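Home | Meetings | Newsletter | Swap Shelf | Contact

Last updated: October

Climbridge Home Computer Club
Minutes of the Friday evening meeting

The meeting got going at 7:10 p.m., a little behind time on account of the rain and the very good lemon cake, for which the club sends its warm thanks to the baker. Minutes of the last meeting were read and approved with one small correction: the donated printer came from the Zastgate branch library and not from the school next door.

Money. The club account stands at $1,671 after the hall rent. Members had a long and friendly talk about whether to spend any of it on new folding tables, and agreed to wait until the spring, when we'll know what the rent is going to be.

Newsletter. The fall issue went out to 21 households on paper and to everybody else by email. Several people said how much they enjoyed the piece on rescuing old family letters from floppy disks, and would the author please consider writing a second part, perhaps with something on labels! The Memer mailing program is still adding blank pages at the end, and we'll try the older version next time.

Open house. Khổng, the noodle place on the corner, has very kindly offered to feed the helpers again. Doors will open at 10 a.m. and we'd like the tables set up by 9. It was felt that last year's sign was too small to read from the road, so a bigger one will be painted, weather permitting, in somebody's garage.

Swap shelf. The shelf is overflowing again, which is a lovely problem to have. Please put your name on anything you leave, and take home what hasn't moved in 2 months. Memory, cables and old keyboards are always welcome. 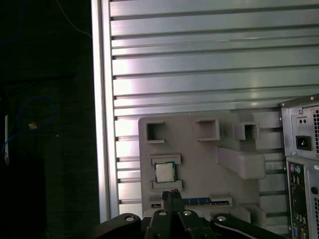
A member asked whether we could run another beginners' evening on backing up photos, as the last one filled up so quickly. Everyone liked the idea, and it will go on the list for after the holidays, with a short handout in large print.

Any other business. The key to the side door sticks. Lift the handle as you turn it, and be patient.

The meeting closed at 8:45 p.m., though the talk went on a good while over the last of the cake.

Contact the club desk | © Climbridge Home Computer Club | Back to top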